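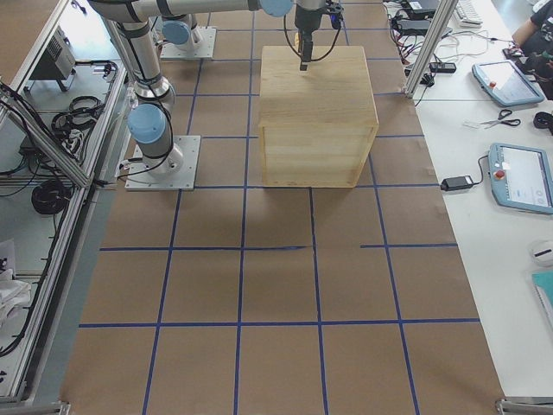 Mornden student project, talk notes
March 12, 2021

Slot is 30 minutes. Leave time for questions from the Pastau school, they are starting their own course in April.

Start with the task. Students get a wooden box, a taped grid and two arms. They write a program that brings a gripper over the box and moves it to a named square. Sounds easy. Say that most groups spend the first session on where zero is.

The grid. We use brown paper and blue tape. The tape is for people. The arms never see it, they work from taught points. Students forget this and blame the tape when the box lands half a square out. Mention that our lines are a bit crooked and we have left them so.

Ask the room: how would you tell the arm where a square is? Wait for two or three answers before moving on.

Teaching points. One student holds the pendant, one watches the gripper, one writes down the numbers. They swap after every point. Slow speed only, and a hand near the red button — repeat this, the Pastau staff asked about safety by email.
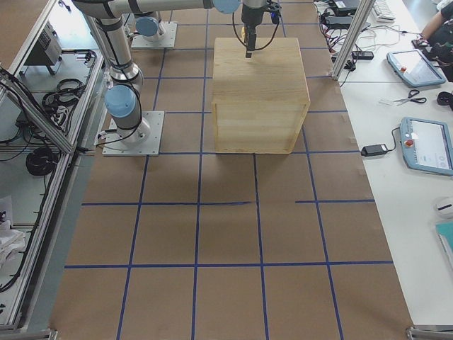

The approach. Students stop the fingertip above the box first, then come down in small steps. The Khamphan group skipped the stop in their first program and had to rewrite it. Their second version was the shortest in the class.

Two arms. Only one moves at a time until a group has passed the check sheet. After that they may try Unari, our own script for sharing the space. It is 500 lines and needs tidying. Offer to send it.

Marking. Out of 100. The notebook counts for more than the final run. Groups of 4 worked best, larger ones had people standing about.

If time is short, drop the marking part and go to questions.

Handout: check sheet, points table, contact address.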